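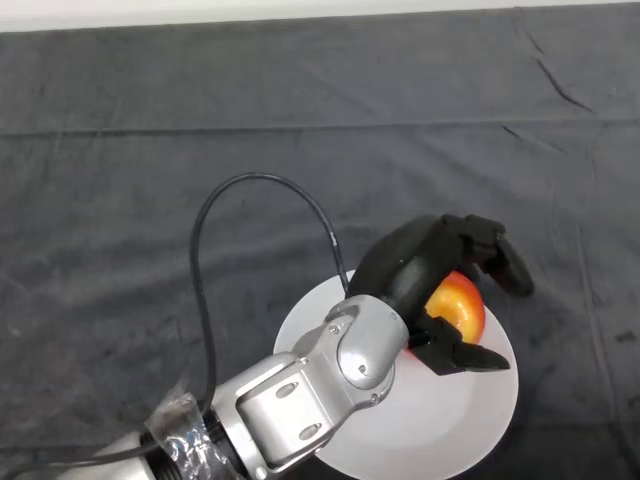 Apple and plate, Tredden club bench

I help out with the after-school robot club at Tredden, and we've spent weeks getting a hand to pick fruit up and put it down nicely. A few tips if you fancy trying it at yours!

1. Put a cloth down first. A dark, towelly one is lovely – fruit doesn't skate about, and a white plate shows up a treat. Iron it if you can be bothered (I never can).

2. Go in from the side, one finger over the top and the thumb underneath. Vasylyna Karpenko, our Year 10 whizz, worked that out after we'd bruised 2 bags of Bramleys. Close slowly, and leave a good gap between fruit and plate while you practise.

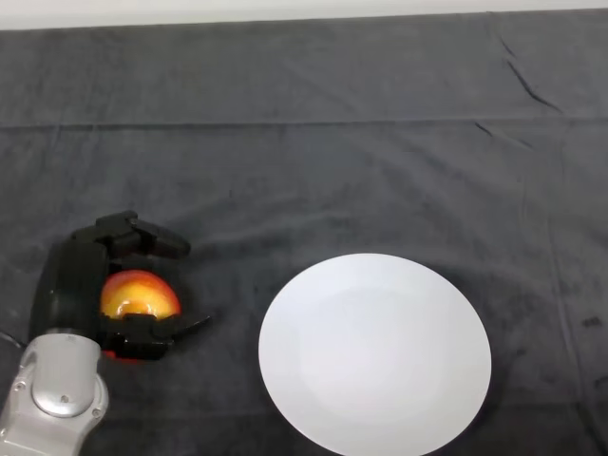 3. Start each go from the same layout. Ours is apple on the left, plate on the right, arm parked well back. We scribble every try in an old Ofori notebook and we're up to 900, with 2,000 the target for the October show.

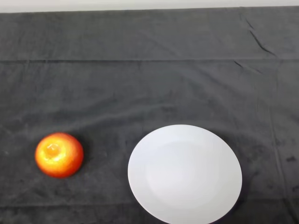 Apple left, plate right

4. Wipe the fingertips between goes with a barely damp cloth. Sticky fingers don't let go when you ask them to, same as with toddlers.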